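Subject: Re: [equip-planning] Handheld gripper sets, second order
List: equip-planning

Replying below the quote. I have cut the parts about shipping.

> The July plan has one line for "capture hardware" and no breakdown.
> Before Stevesden signs for anything further I would like to see
> (a) what a working set costs with spares, (b) whether the grippers
> have to be bought in pairs, and (c) why the arm purchase is listed
> after the handhelds and not before. The Humar quote expires at the
> end of the month and Quartey have not answered.

(b) first, as it drives the rest. Yes, pairs. The task list for home collection is mostly cloth: shirts, towels, bedding. One gripper can drag a cloth across a surface but cannot hold one edge while the other is moved. The plan should count sets of 2 and drop the single-unit line entirely.

(a) The Humar quote is 358 per gripper, body and mount included, finger pieces separate. Finger pieces are a consumable and should sit in the running budget. I have put 500 per quarter against fingers, labels and fasteners together for all sets. If that turns out high, it can be moved to storage media, where we are short.

The work the sets are being bought for is done in ordinary bedrooms, on the bed, with one person and both grippers on the same piece of cloth. 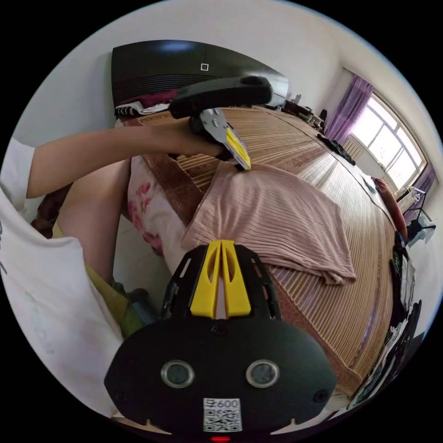 Wollisar raised a point on the call that belongs in the record: a pair is only a pair while both units work, so a site with one failed gripper is a site with no output, and the order should include loose spares held centrally. They also asked that the spares be the same hardware revision as the sets, even if a newer one is cheaper by then.

I agree with both. The current draft has 23 units, an odd number that came from the old single-unit count. I propose keeping the 23 – eleven sets and one spare – and asking Humar to hold the unit price for a follow-up order of spares. One spare is thin. It is what the present line allows.

(c) The arms come second because the arm specification depends on the finger geometry. If we fix the arm flange and wrist camera position now and the fingers change after the first month of cloth work, the adapter gets machined twice. Arm lead time is long enough that the quote request can go out in parallel, without commitment.

Open items:

- Quartey: no quote yet. If nothing arrives before the Humar date, go with Humar.
- Finger material: the unit price is the same for either hardness. Order both.
- Carry cases: not in the quote. Needs its own line.
- Insurance for units kept in private homes: Stevesden to confirm whether the existing policy covers it.

Corrections to the list, please, and not to me directly. The revised sheet goes up once the case prices are in.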